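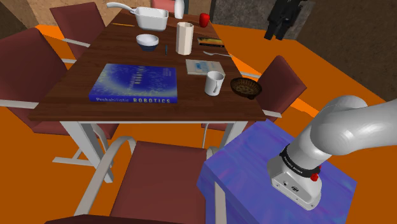
Comparing two grippers fairly takes more checking than comparing two cars, and I love it anyway. We've been running the Teno two-finger gripper against the Hyvönen soft gripper at Darnbridge since March, in simulation first and then on the bench, and this is the checklist we go through before any run counts. The simulated dining table is my favorite part of the whole thing. You get a big blue hardcover lying flat, a mug with its handle turned to the left, a thin fork, a shiny red apple way over by the back corner, and a single arm on its stand that has to deal with all of it. Every one of those asks something different of a gripper! Copy the list, change it, tell me what you'd add. My comments are under each item, and where somebody else on the team had a better one I've put theirs in.

Reading time: 8 minutes

Checklist revision 2026-04-29
Filled in by: Lauri Lindqvist
Second check: Aarti Vashisht

SECTION A – SIMULATED SCENE

A1. Scene loads with the same object poses for both grippers. PASS
Compare the saved pose file and don't trust your eyes. We had one afternoon of lovely Hyvönen results that came from a slightly different layout, and all of it went in the trash.

A2. Arm stand fixed to the floor in the model. PASS
If the stand is left as a free body it creeps a little with every fast move. The drift is tiny but the far end of the table is where it hurts.

A3. Collision shapes checked on thin objects. PASS WITH COMMENT
The fork and the pen are the troublemakers. With the default shapes the Teno fingers closed on a block of air above the fork and the simulator happily called it a grasp. Onni rebuilt both shapes by hand and the success numbers dropped right away, so we believe them more now.

A4. Collision shapes checked on hollow objects. PASS
Mug, bowl, faceted cup and the woven basket. Make sure a finger can go inside. A filled-in mug is a very easy mug to pick up.

A5. Chairs included in the motion planner's world. PASS
Please don't skip this one. The chairs around the table have tall enough backs that an elbow can sweep into one on the way to the casserole dish. The planner only cares if you tell it they exist.

A6. Reach limit noted for each object. COMMENT
The apple and the white bottle are both at the far end. If the arm can't get there with a given gripper mounted, record "not reached" and keep it out of the failed grasps. The Hyvönen sits longer on the flange than the Teno, so the two lists won't match.

A7. Friction values written down. PASS
Same table for both, different fingertip material. Manouchehr measured the pads on a tilting board and I'm so glad he did, my guesses were terrible.

SECTION B – ARM AND BENCH, POWER OFF

B1. Flange bolts torqued and marked with paint pen. PASS

B2. Gripper mass and center of gravity entered in the controller. FAIL, then PASS
The controller still had the Teno numbers when the Hyvönen went on. You can feel it in hand-guiding mode, the arm sinks a bit when you let go. Fixed and rechecked by Aarti.

B3. Air line for the soft gripper routed with slack at the wrist. PASS WITH COMMENT
Rotate the last joint through its full range by hand and watch the line the entire time. We added one more clip near the elbow.

B4. Fingertip pads inspected for cuts. PASS
The soft fingers picked up a nick from the fork tines in week one. Swap the pad, log the number, move on.

B5. Emergency stop within reach of the operator AND the person resetting objects. PASS
Two people means two buttons. Liudmyla insisted on this and she was right.

SECTION C – ARM AND BENCH, POWER ON

C1. Emergency stop tested from both positions. PASS

C2. Speed limited to 40 percent for the first pass of any new gripper. PASS
I know it's slow. Have some coffee and watch the fingers, you learn a lot at that speed – the way the soft ones wrap an apple is a real pleasure.

C3. Object stays held when air or power is cut. COMMENT
The Teno keeps its grip on power loss. The Hyvönen opens when the air goes. Neither one is wrong, but the drop zone has to be clear of hands and nothing ceramic goes up high with the soft gripper. We use the plastic mug for this test.

C4. Pinch force measured with the gauge. PASS
Take it at three finger widths. Thin objects get a very different number from wide ones.

C5. Vastex camera calibration repeated after each gripper change. PASS WITH COMMENT
Onni thought this was overkill and then found the mount had shifted when he leaned on it. He is now the biggest fan of item C5.

SECTION D – COUNTING THE RUN

D1. 100 attempts per gripper, same object order. PASS
Latest simulated set: Teno 83 successful. The Hyvönen set is half done, and I'm not posting a partial score.

D2. Failures sorted by cause. PASS
Of the Teno misses, 8 were the big book. Lying flat it gives a two-finger gripper almost nothing to grab, and next we want to try sliding it to the table edge first. I can't wait for that one!

D3. Logs copied off the controller before shutdown. PASS

Open items: finish the Hyvönen set, reprint the label on the second stop button, and ask Manouchehr for the tilting board drawings so I can share them.

Related items
Fingertip pads: what we wear out first
Hand-guiding mode and the wrong payload
Setting up the Vastex camera on a shared bench
Notes from the March gripper swap

This site uses cookies to remember your reading settings. Accept / Manage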